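Why Does Cloth Crumple?

Pick up a dish towel by the middle. Drop it. Is it flat? Nope – folds everywhere.
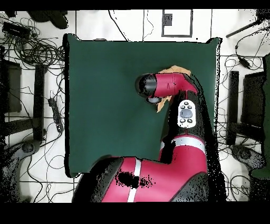

Paper keeps its shape pretty well. Cloth doesn't. It's made of threads, lots and lots of them, going over and under each other. Threads can slide a little. They bend. So the whole cloth bends too, any way it likes.

Small bends = wrinkles. Big bends = folds. Lots of both at once – crumpled!

Even a cloth you spread out nicely can have a corner that pops up. Push it down, see if it stays.

Try it

You need: one old cloth, a clear bit of floor.

Grab the cloth in the middle and lift. Look at how the sides hang down. Now let go. Draw the shape it makes. Do it agian. Same shape? Probly not.

Now hold two corners. Way easier to lay flat, right?

Word to know
Weave – threads crossing over and under to make cloth.

Next time: why wool is stretchy.

Words by Nives Fontana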